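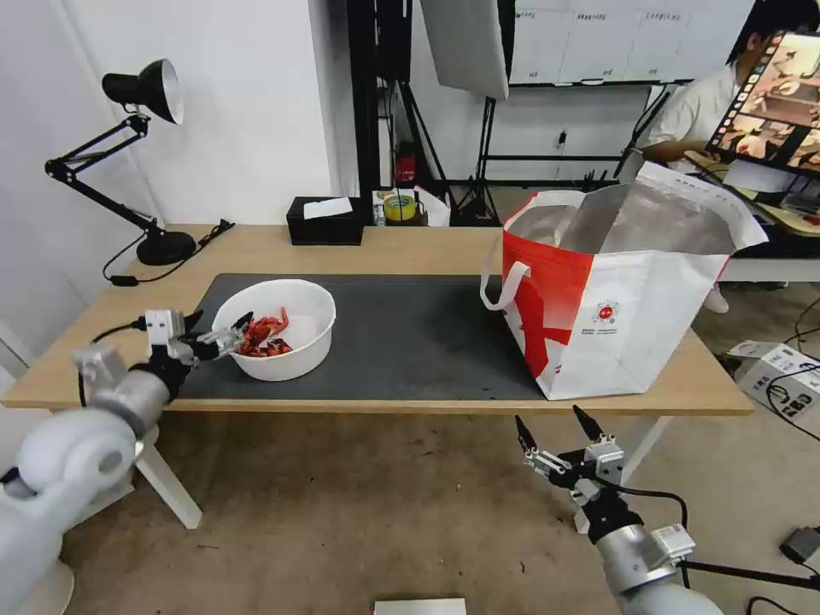
Work on the two-arm table in the Laing workshop resumed in February. The purpose of the present stage is to have the arms unpack an insulated grocery bag and set its contents on the mat without assistance. This entry records the settings now in use and the points that remain open.

Table and lighting

The gray mat was adopted after trials on the bare tabletop, where reflections from the overhead softbox confused the depth readings. The desk lamp at the left end is to remain in its present position during all runs. Members who share the room on Saturday are asked to leave it there.

The bag

The bag stands at the right of the table with its mouth open. Its silver lining returns a great deal of stray light, and the Plollemer vision package was unable to find the rim reliably until the exposure was lowered. Of 114 attempts to reach inside, 83 ended with an item held clear of the opening. Most of the failures came from a finger catching the lining.

Grip force

Alasdair Lennox rewrote the force limits for both grippers. The earlier limits had been set with wooden blocks and were too high for food. An onion is firm, but its skin slides under the fingertips, and one resting on top of a plastic package will roll if the approach is made from the side. The right arm therefore comes in over the package and closes slowly.
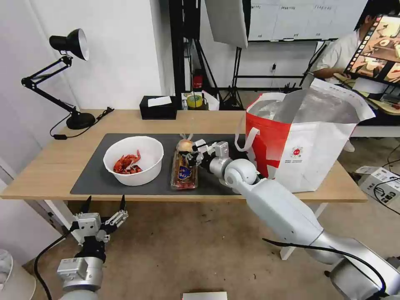
Cable routing

The cables on both arms still hang in loops. Rultberg clips were tried and came loose at full extension. A sleeve from Dretix is on order, and the loops will stay as they are until it is fitted. Joint speed is held at the lower of the 2 available settings in the meantime.

Next stage

A further 100 runs are planned with the present force limits. The results will be posted on this page together with the revised settings file.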